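Plandik Bedroom Linen and Bed-Making Collection
README

Summary

The Plandik collection documents household bedding and the ordinary work of making and clearing a bed. It contains 2,126 photographs from furnished bedrooms, together with item notes and a short activity record for each session. The collection is maintained by the Lametti housing studies group. Osamu Nishimura is the responsible editor.

Scope

Sessions cover beds in daily domestic use: sheets, pillows, pillowcases, blankets and headboards, as well as small articles left on the bed, such as papers, packets and clothing. Kitchens and bathrooms are outside the scope of this release. Rooms were furnished before each session and were not restyled for it.

The release is divided into 6 parts, ordered by room. Corner beds form a separate part, as access from one side only affects how a sheet is tucked and where a pillow is placed.

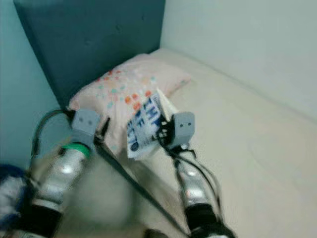

Corner bed with teal upholstered headboard, pale sheet and pink polka-dot pillow; printed packet on the pillow.

Item notes

Each item is recorded by type, main color and pattern. Where an article carries print, only lettering that can be read with confidence is transcribed. Partial words are entered as partial and are not completed by the annotator. A total of 410 photographs include at least one article that is not bedding.

Activity record

Activities are labeled as making, clearing, changing or tidying. A photograph that does not support a single label is marked "undetermined." Blurred photographs are retained and flagged in the quality column.

Known limitations

Patterned pillowcases are more common here than in the Miyazaki part of the earlier release. Fiber content is not recorded. Color terms were assigned by eye, and teal, blue-green and green may overlap between annotators.

Access and corrections

Up to 600 photographs may be requested at one time. Corrections should cite the part number and the row in the item table. Accepted changes are issued with the next revision, planned for October.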